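Ticket: Ward bed counts doubled in regional flu report
Opened by: Muireann Lenihan
Assigned to: Embla Forsberg
Product: Dallo reporting module
Status: Closed (reopened once, with feeling)

Muireann Lenihan wrote:
The seasonal flu summary that went out on March 8, 2018 says we have 3,729 people in hospital with influenza. We do not have that many people in hospital with anything. If we did, they would be in the parking lot. Please look at this before the health desk at the paper calls me again. They have called four times and they are very polite about it, and I find that worse.

Embla Forsberg wrote:
Looked. The number comes out of Dallo exactly as shown, so at least the report is wrong in the same way everywhere. Can you tell me whether all the hospitals are sending the new admissions form or whether some are still on the old one?

Muireann Lenihan wrote:
I was told in writing that all of them had moved. I've attached the writing. I would treat it as a statement of hope.

Embla Forsberg wrote:
Pulled the raw files overnight. 32 hospitals send a daily file. Most send one row per patient. The Naltis group sends one row per patient per ward move, so anyone who goes from emergency to a medical ward to intensive care becomes three people, all with the flu and all with the same birthday. One gentleman was moved so often that he is a small outbreak.

Tried so far:
- Reran the import with duplicates switched off. No change. The switch works on the row number, and every row has its own row number.
- Matched on patient number instead. The total dropped a lot, then the children's unit vanished entirely.
- Put the children's unit back by hand. Do not recommend.

Margit Blomqvist wrote:
Children's unit here. We would like to exist again, please. Our patient numbers start with a zero and I suspect your import eats it. The same thing happened last June with the measles sheet, and that ticket was closed as "user education." I remain uneducated. Our bed table is fine on our side.
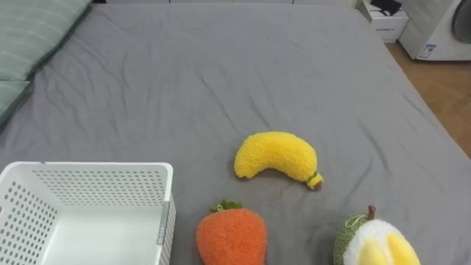

Plush banana and white basket.

Embla Forsberg wrote:
Margit is right about the zero. The import reads the patient number as a plain number, drops the zero, and then decides that the child is an adult at another hospital. Changed the field to text and reran. The children's unit is back, at its proper size.

I have also asked Naltis to send one row per patient. They replied that their file follows the agreed layout, and attached the agreed layout, in which the relevant box is blank.

Maureen Sugden wrote:
Does this affect the intensive care figure? I gave that one out on the radio.

Embla Forsberg wrote:
No. Intensive care is counted from the bed list, which somebody at each hospital types in at the morning handover. It is the only figure in the report that has no automation in it and the only one that was right.

Maureen Sugden wrote:
I'll take that as a yes to the radio.

Muireann Lenihan wrote:
Reopening. The total looks sane, but discharges now show as minus 50 for the first day of the rerun. I can't put out a release saying that 50 people were un-discharged.

Embla Forsberg wrote:
Leftover from the old total. Discharges are worked out from the day before, and the day before was still full of imaginary patients. Reran the whole season from the start, which took almost four hours and one restart of the Dultix server. Discharges are positive on every day now. Borghild Wallin checked the totals against the paper returns and signed off.

Correction sent to the health desk. Closing.

Muireann Lenihan wrote:
They called to say thank you. Very polite.

Related tickets
Measles sheet drops first digit of patient number
Naltis daily file arrives with two headers
Weekly flu chart prints upside down on second-floor printer
Request: stop rounding deaths

Dallo Support Desk | Contact the desk | Copyright 2018 | Back to top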